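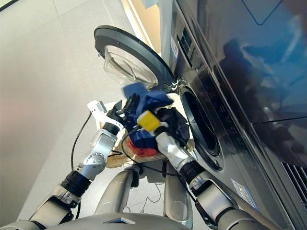

Lenni Lahtinen wrote the first draft of "Foner" in a kitchen in Trisstead, mostly before 6 a.m. The film, his second, follows a retired long-distance runner who comes home to sell her late brother's boat and ends up racing it. Elli Kallio plays the runner.

"I had the ending before I had anything else," he says. "She's out on the water and the engine quits. I wrote toward that for two years."

The script ran far too long. Lahtinen and his editor, Esperanza Alcantara, cut a whole subplot about a boatyard strike, and he still misses parts of it. "There was a good speech in there. Esperanza read it once and said it belonged to another movie. She was right, but I was sore for a week."

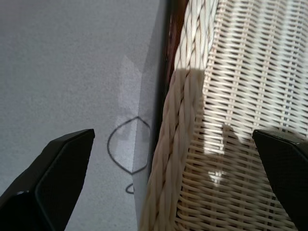 The shoot lasted 52 days, nearly all of them on or near the harbor. Kallio learned to handle the boat herself and did most of her own steering. "I got sick the first three mornings," she says. "After that I just got cold."

Lahtinen had planned to use a double for the night race, then changed his mind when he saw her practice. The crew had to relight the whole sequence so the camera could stay on her face. Naveed Mughal, who shot the film, asked for one more night and got it.

"We used maybe four minutes from that night," Mughal says. "It's the part people ask me about."
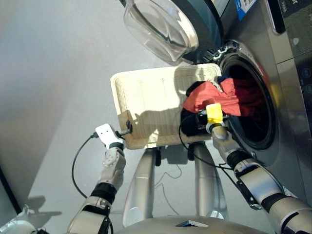

The brother is never shown, only heard on an old answering machine. Petrică Moldovan recorded those messages in one afternoon. Lahtinen gave him no script, only a list of things the brother might have called about - a fuel bill, a birthday, a dog that got loose.

"He did the dog one and I stopped the tape," Lahtinen says. "I didn't want a second take."

"Foner" opens in June. Lahtinen is already writing again and says only that the next one takes place on dry land.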